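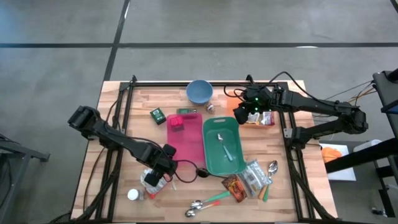 One reader wrote in to say that trays changed her kitchen more than any cabinet ever did, and could we please do a whole page on them? Yes! Gladly! She keeps one for tea things, one for packets and one for whatever the family drops on the counter between breakfast and supper, and I've been copying her ever since.

Start with the packets. Soup mix, yeast, gravy, taco seasoning, those little sugar envelopes you bring home from trips – tip them all out on a table and sort them before you put a single one back. Stand them on edge like cards in a file, oldest date in front. I found 5 envelopes of yeast in mine last December (and I'd just bought more!).

Utensils next. Keep the ones you cook with every day in one tray and send the rest to a lower drawer. If you haven't reached for the melon baller by the end of the month, you can let it go with a clear conscience.

Clear bags are wonderful for small loose things like cookie cutters and piping tips. Press the air out, lay them flat and they stack beautifully. Write on the bag with a grease pencil, which wipes off with a dab of cooking oil when you want to change the label.

If you do your sorting on butcher block, give it a little love afterward. Scrape off the crumbs, wipe with a barely damp cloth, dry it right away, then rub in food-grade mineral oil and leave it overnight. Mine drinks up 3 spoonfuls – more in winter, when the heat is on.

Containers without lids? Give yourself 35 minutes, match every pair you can, and put the orphans to work holding screws, seeds or clothespins. I love this part!

Next time: the spice shelf, and what to do with paprika that has lost its smell.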